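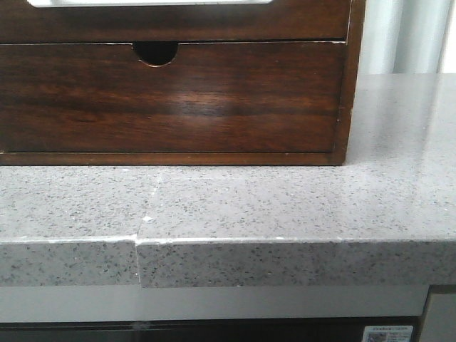 Dutham, December

Small drawer unit, dark wood: gallery

The unit came to the Flolumetti workroom for a finish survey before any cleaning. Grain on the lower drawer front runs mostly side to side, from red-brown to nearly black. The drawer is opened by a semicircular finger cutout in its top edge. Light lines of wear follow that edge on both sides of the cutout and are strongest near the right end. The side panel is scuffed.

Planned treatment: dry brush, then a cloth barely damp with distilled water. Wax only after the finish has been tested in a hidden spot. No sanding on the fronts. If the runners bind, they get a pass with 300 grit and a rub of plain candle wax. 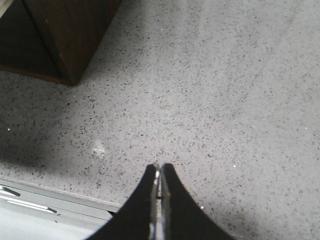 Surface under the unit: pale gray, speckled with dark flecks. The unit stands directly on it, with no visible gap at the base. Small nicks in the brown finish are left unfilled at this stage and entered on the condition sheet, one line per face.

The sheet is filed at Widosside under drawer furniture, folder 9. Next entry in the gallery: the Jafarzadeh writing box, after its hinges are back on.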